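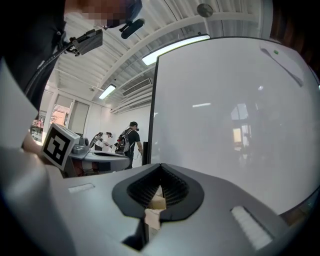
Section 4: Getting a pair of hand grippers ready for a shift

I wrote this part of the Voluvent guide after doing the set-up more than 500 times, so it's how I do it and the order I like. If your Pollholm kit came with the older sheet, keep the sheet for the part numbers and follow me for the rest.

1. Lay both grippers on a table and wipe the finger pads with a barely damp cloth. Get into the ribs! That's where the crumbs of wood and lint end up, and a dirty pad slips on small blocks.

2. Squeeze each jaw slowly, all the way shut, and let it go. It should open again by itself. If one drags, go to Section 8 before you touch any screws.

3. Check the marker cubes. Look at every side you can see, not only the top. A scuffed corner is fine, a lifted one isn't (press it down, and if it pops back up, swap the cube, part 329).

4. Push each cube gently sideways. Any wobble at all means the mount needs snugging up, a quarter turn at most.

CAUTION: The mount threads are soft. I've stripped two, and both times I was in a hurry.

5. Switch on and wait for the green light.

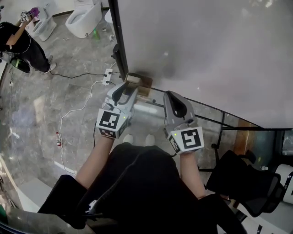 6. Now pick up a block, one hand first and then the other. I do this sitting down, with my elbows close to my sides, and I hold the block still for a slow count of eight. If it creeps in the jaw, go back to step 1.

7. Bring the two grippers near each other and move them apart again a few times. You want the tracking to follow both without swapping left for right. When it does swap, type 3788 in the Papadopoulos console and run this step again.

Note: Keep power strips and loose cables well away from your feet. I run mine along the wall when I can, and I look down before I stand up.

Note: Shiny floors and glass can confuse the tracking, especially late in the afternoon when the sun gets low. Turning your seat a little usually helps. If it doesn't, pull the blinds down and repeat step 7.

8. Write the gripper numbers in the Vidov log, left hand first.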